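Fixing a gripper that quits halfway through closing

If you run a pair of small arms on a bench, sooner or later one of them is going to start closing its gripper and then just... stop. No crunch, no smoke, the fingers hang there half open and the log says "comm timeout, joint 7." Ours did it 17 times in one Wednesday afternoon before I gave up and went looking for the cause (I blamed the software first, of course). We were practicing lab cleanup, with a beaker, a yellow rack and a purple cable looping over each arm.

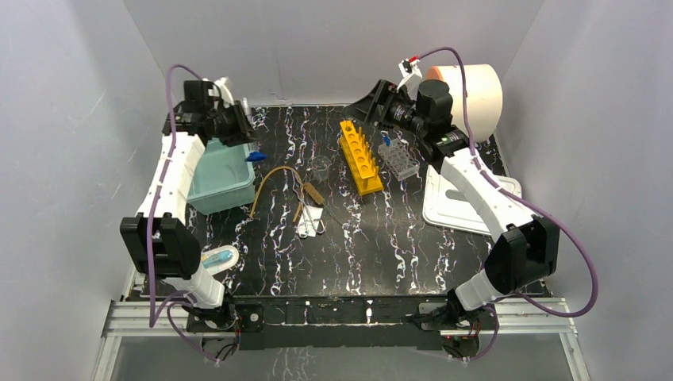 Can a worn cable cause a timeout even if the arm moves fine by hand?
It can, and that's the classic sign. Moving the arm by hand rarely bends the cable as tightly as a full reach does, so a cracked conductor stays connected until the program sends the wrist somewhere awkward.

OK, so let's find the bad spot! Hit the stop and cut motor power before you put your hands anywhere near the fingers. Menaka Samarakoon got her thumb pinched when the connection came back and the gripper finished the close it had been asked for. She's fine, but please pull the plug.

With power off, run your fingers along the whole cable from the wrist down to the base. You're feeling for flat places or a stiff kink. Check both plugs too, and push each one until it clicks.

Next, support the arm on a foam block, clear everyone back and restore logic power only, motors still disabled. Start a ping to the gripper board and let it run. Flex the cable 5 times at each bend with a wooden dowel and watch for dropped replies. We lost 20 packets out of 442, all of them while I was bending the same inch near the elbow.

Power off again, swap the cable, and leave a bigger loop at the elbow than you think you need. I tie mine at the forearm and at the base and nowhere in between. Arif Chowdhury likes a third tie. We've agreed to disagree.
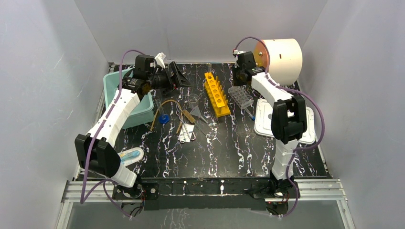

Both arms over the bench, with the purple cables arching over the wrists.

Before you go back to normal running, do a slow pass through your widest reaches with a hand on the stop button. Then change one setting: after a comm timeout, the gripper should wait for a person to clear the fault and never pick up the old command. In our Stemstead config that's the "resume on reconnect" line, and it ships turned on. Set it to false, restart the controller, and pull the gripper plug once with the arm parked to make sure the fault stays latched.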